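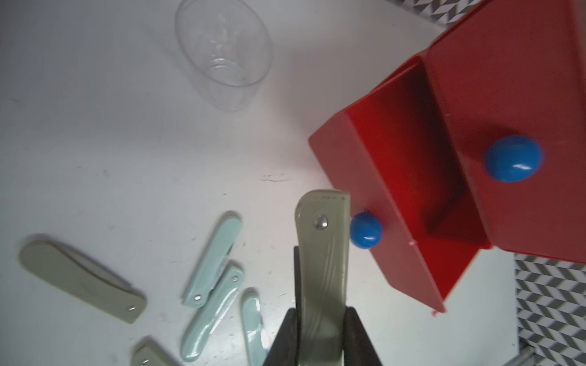
Sarance support wrote back within the hour that the swipe trail and the swipe engine are separate settings, so turning off the first should have left the second alone, and would I please send the keyboard version and the phone model. Very happy to! I love this keyboard and I want it back the way it was.

Ticket: Swipe typing drops the second half of long words after update
Product: Prenano Keyboard
Phone: Dolan, the smaller one, system fully up to date
Status: Solved

What happens

I swipe a word of more than eight letters or so and only the front half lands. "Tomorrow" is fine. "Understanding" comes out as "under" and then the suggestion bar goes blank. "Neighborhood" gives me "neigh", which made me laugh the first few times. Tapping the letters one by one works perfectly, and so does voice typing. It happens in every app I've tried: messages, mail, notes, the browser address bar.

It started after the April update, the one that brought the new cursor slider on the space bar (which is wonderful, by the way, I use it all day long).

What I had tried before writing in

Restarted the phone. No change.
Cleared the keyboard's cache. No change.
Turned the swipe trail off and on. No change, and now I know why.
Switched to the keyboard that came with the phone. Long words swipe fine there, so I don't think it's the screen.
Switched back to Prenano. Broken again right away.

Reply from Sarance support

Thanks for the clear list! Please try these in order and stop when something changes.

1. Open Prenano, then Settings, then Languages. Tell us every language that has a check mark.
2. Under Gestures, look for "Swipe timeout" and tell us the number.
3. Turn off "Delete word by swiping left" and test with "understanding" again.
4. Export your personal dictionary before you do anything else with it. Please don't reset the app yet.

My answers

Languages: English (US) and English (UK). I only ever added the second one for a spelling bet with my sister and forgot it was there.

Swipe timeout: 30. I never touched it. I didn't even know there was a setting like that, and now I've spent a good while poking through the Gestures page, because there is so much in there! You can swipe down on a letter to get its symbol. You can hold the shift key and swipe to get a whole word in capitals. I've had this keyboard for years and was switching to the symbol page for every question mark like a beginner.

Delete word by swiping left: turned it off, and "understanding" came through whole. Once. Then it went back to "under". I tried it 79 more times over lunch with different words (yes, I kept a tally) and saw a full long word only now and then. So it helps a little, but it's not the cause, as far as I can tell.

Personal dictionary: exported, over to you if you need it.

Reply from Sarance support

That tally is very useful, thank you. When the left swipe is on, a long word that doubles back toward the left side of the keys can be read as a delete. "Neighborhood" does this, and so does "understanding". Turning it off takes away one source of trouble. The rest sounds like the timeout. The update changed how the number is read, and an old value carried over from the last version can end the swipe early. We had a similar report from a user with the Brullach theme pack installed. Do you have it?

My answer

I do! I have the dark green one, with the rounded keys. Please don't tell me I have to give it up.

Reply from Sarance support

You can keep it. The theme pack stores its own copy of the gesture settings and loads it over yours each time the keyboard opens. Please do the following:

Go to Themes and pick the plain default theme.
Go to Gestures, tap the three dots, and choose "Restore gesture defaults".
Close the keyboard and open it again in any app.
Swipe five or six long words.
If they're fine, go back to Themes, update the Brullach pack, and choose your green theme again.

There's no need to remove English (UK), but the bar will offer fewer odd spellings if you do.

My answer

It works!! "Understanding", "neighborhood", "refrigerator", "unfortunately", all whole, all on the first go. Updated the pack, put the green theme back, and it still works. I turned the left swipe delete back on too, just to see, and it's behaving. The timeout now shows as "Automatic" with no number at all.

One small thing left over: the suggestion bar still goes blank for a moment after a very long word, then fills in. It doesn't bother me, but I thought you'd want to know.

Reply from Sarance support

We do, thanks. The blank bar has been passed to the people who work on suggestions as a separate item. You'll get a note when there's a build to test, if you'd like to be on the list.

My answer

Put me on the list, please!

Ticket closed by user.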